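# Audience Responses to Slow Endings in Two Feature Films

Project report, Film and Audience Studies
Group: Muireann Heffernan, Braulio Cárdenas, Kwok-wai Chien
Supervisor: Godelieve Goossens

## What we wanted to find out

Our group looked at how viewers react when a film ends without settling its main question. We picked two films that handle this differently. *Losik* is a family drama that stops in the middle of a dinner. *The Ridport Ferry* is a mystery that names its culprit and then spends a long time on the people left behind. Both are quiet and both lost a lot of viewers at the box office to bigger releases.

Our starting guess was that people would rate *Losik* lower, as its last shot gives them almost nothing.

## Method

We showed each film once in May, in the small lecture room, to students who had not seen it before. After the credits everyone filled in a one-page form. It asked for a score out of 100, a sentence on the ending, and whether they would recommend the film to a friend. Braulio wrote the form and Kwok-wai typed up the answers.

We also read viewer reviews on the Iltanport film board. There were 1137 for the two titles together. We sorted them by hand into those that mentioned the ending and those that did not. Muireann did most of this, and the rest of us checked her sorting on a sample of 100. We disagreed with her on 8 of them, mostly short reviews where "the last part" could mean the final scene or the whole second half.
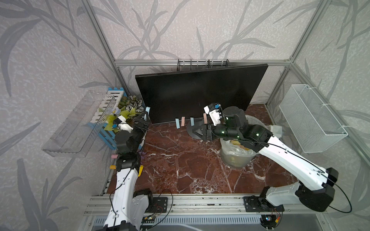
The form had one weak point. We asked for the score before the sentence about the ending, so people had already settled on a number by the time they thought about the last scene. Two viewers crossed out their score and wrote a new one. We used the new one both times.

## Results

*Losik* scored higher than *The Ridport Ferry* in our room, which was the opposite of what we expected. The comments on the dinner scene were short but mostly positive. Several people wrote that they kept thinking about the empty chair. One wrote only "no" and gave it a high score anyway.

The complaints about *The Ridport Ferry* were more alike. People felt the film was over once the ferryman confessed, and they got restless during the funeral and the house sale. The score and the photography were praised even by those who disliked it.

The online reviews were harsher on both films. Reviewers who mentioned the ending of *Losik* often called it unfinished. We think the setting matters. Our viewers watched with the doors shut and phones away, and a person at home can stop a slow film at any time.

## Problems

The room sound cut out during the first reel of *Losik* and we had to start again. We also meant to interview the director Phùng by email. She answered once, kindly, but did not want to explain the final shot.

Both groups were small and nearly all were film students, so the scores should not be compared with general audience ratings.

## Further work

Rutilio Huerta from the year below plans to repeat the screenings with the questions in the other order. We have given him the blank forms and the sorted reviews. The full report has a limit of 3000 words, so the complete list of comments is in a separate appendix, arranged by film and then by score.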